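Week 4: How towns wrote down who owned what

Okay, last week we left Pasberg in 1526 with a brand new town book and one very tired clerk. I love this clerk. His handwriting gets worse after lunch, I swear, and you'll see it for yourselves when you do the reading (pages 15 to 30 in the packet, skip the footnotes if you're short on time).

The book has 173 entries. Most are dull: a garden changes hands, a widow keeps her half of a house, two brothers fight over a wall. But read a bunch of them in a row and you start hearing the same phrases over and over. Those are formulas, and the clerk copied them from an older book at Bremside.
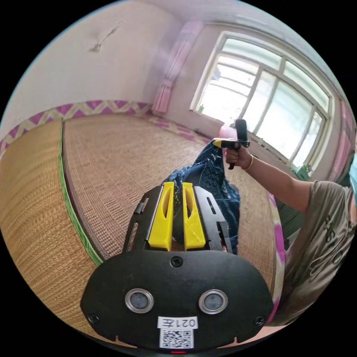
So when an entry breaks the formula, slow down! Somebody wanted those extra words in there, and probably paid for them. Weerakoon thinks the odd entries were mostly family quarrels. Pavov says debt. I lean toward Pavov, but I've changed my mind before and you're welcome to argue with me.

For next time, pick one entry that sounds off to you and bring it along with a few lines on what's strange about it. Messy notes are fine.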